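Chapter 6

Where I Come From: Candidates and the Stories They Tell

I'll begin with a leaflet, because I've kept it in a drawer all this time and I'm glad of the chance to get it out. It came through my door in Trallport in October, a fortnight before a council by-election, and it had been folded so many times by whoever delivered it that the candidate's face was in four pieces. Underneath her chin, in green capitals, it said LOCAL. On the back it said it again, twice.

Her name was Dilani Mollah, and over the next few pages you're going to get to know that leaflet better than she would probably like (she has been very good about it, and sent me two others when I asked). She told voters that her grandfather had worked at the Frerichs rope works, that she had gone to school "just up the hill", and that she had "never really left". Her opponent's leaflet arrived a day later. It said she had spent most of her working life in Arkport, forty minutes down the line, and it asked in a little yellow box: HOW LOCAL IS LOCAL?

Now, both leaflets were true! I checked. The grandfather was real, the school was real, and so was the flat in Arkport. She had come home at weekends, she kept her dentist, she sang in a choir in the town. Does that count as never leaving? I have asked this of students for years and I've never once had a room agree. Somebody always says their own mum moved away for twenty years and would fight anyone who called her an outsider. Somebody else says you have to have waited for the number 9 bus in the rain.

That argument is what this chapter is about. In Chapter 5 we looked at what candidates promise to do. We're now turning to what they say they are, and to the way their rivals try to take it off them again.

6.1 What you should get out of this chapter

By the time you reach the exercises you should be able to pick a background claim out of a speech or a leaflet and say which sort it is. You should know the difference between a claim that is false and a claim that has been trimmed. You should also be able to read an attack on somebody's background and work out what it is asking you to believe, which can be a good deal more than it says out loud.

You won't need any theory you haven't met already. If "framing" has gone hazy, have a quick look back at the end of Chapter 3 before you carry on. I use the word a lot from here.

6.2 Three words to keep handy

Roots. A claim about family, place or people: where your parents came from, what they did, what was spoken at home. Roots claims are mostly about things that happened before the candidate had any say in them, and I think that's why an attack on them lands so hard. If you tell me my housing policy is rubbish I can go away and write a better one. If you tell me my grandmother doesn't count, what am I meant to do?

Miles. My own word, sorry, and you won't find it in other books. It covers what a candidate has been through: jobs done, bills not paid, years on a waiting list. A candidate with thin roots in a place will often lean on miles.

Trimming. Leaving out the part that spoils the line. Everybody trims, and I've trimmed in this chapter already (the leaflet also had a paragraph on parking, and I've spared you that).

You'll find that most real claims are a mixture. "I grew up above a shop" is roots if the listener hears "my parents were shopkeepers" and miles if they hear "I was stacking shelves at seven". Good speechwriters know this perfectly well and let the sentence do both jobs.

6.3 Does any of it move votes?

A bit, sometimes, and it's awfully hard to prove. The by-election gave us 1,322 votes for Mollah and 1,181 for the man with the yellow box, and on the night I heard people from both sides explain that the "local" row had done it. One lot said the attack had backfired. The other said it had very nearly worked. You can't get at the answer from the result alone, and please be suspicious of anyone who tells you they can.

What you can do is ask people, carefully. A small research outfit called Idulent went round the ward afterwards and got answers on the doorstep from 80 voters. That is far too few to tell you how the town thinks, and you'll remember from Chapter 2 why a sample nearer 1,000 would have made me happier. Still, the conversations themselves are wonderful. Hardly anyone mentioned the rope works. Plenty of them mentioned the yellow box, and a good many had it the wrong way round and thought she was the one who had printed it.

Keep that in mind when you read the case studies. A message leaves the printer's in one shape and turns up in somebody's kitchen in quite another, and the person remembering it has the kettle on and a dog barking and half an eye on the clock.

One practical point before we start on the speeches. Do read them aloud, even if you feel daft doing it. Background claims are written for the ear, and you'll hear where the candidate was hoping for a clap.
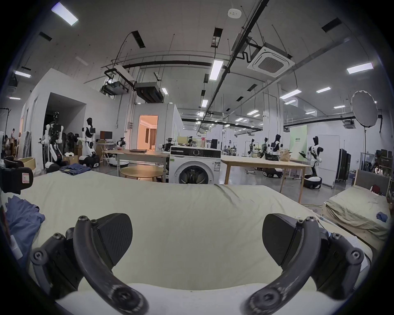
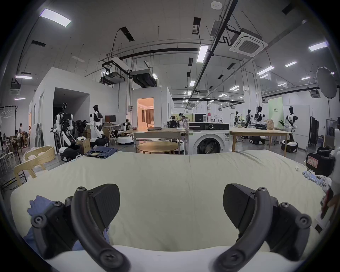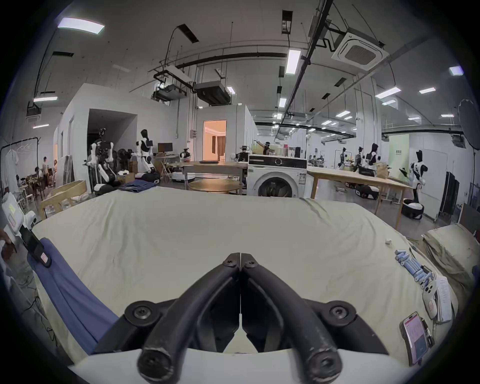
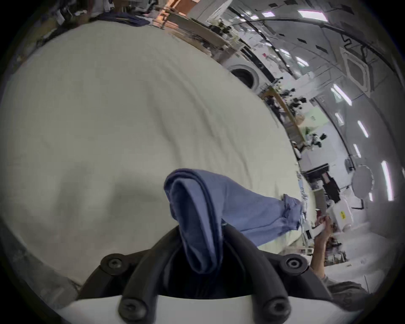

6.4 Before you read on

Find a leaflet, a video or a web page from any candidate who has stood near you. Old ones are fine, and losing candidates are often more interesting than winners. Copy out every sentence that says who the person is. Leave the promises alone for now.

Mark each sentence R for roots or M for miles, or both if you really can't choose. Then write one line under each saying what you'd need to see before you believed it. A school register? A payslip? Somebody who was there?

If you can, swap with a partner and see where you disagree. When I last ran this, in November 2022, two students spent the whole hour on the word "born" and I let them get on with it.

Keep your sheet. We'll need it for 6.7, where I ask you to write the attack.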